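About Us | Fultness Robotics 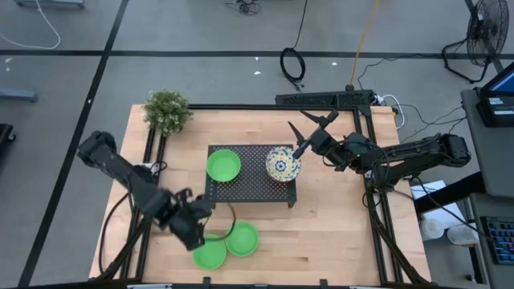

Search this site Go

Posted by Web Editor, January 2020

Fultness studies how two-arm policies learn from small demonstration sets. Our current method, Flasitz, trains on 200 teleoperated episodes per task and relabels each at contact events. Across 4 tabletop tasks it matched our Bramwell baseline, which used 600. Evaluation covered 296 trials. Code is due in April.

This site uses cookies. Accept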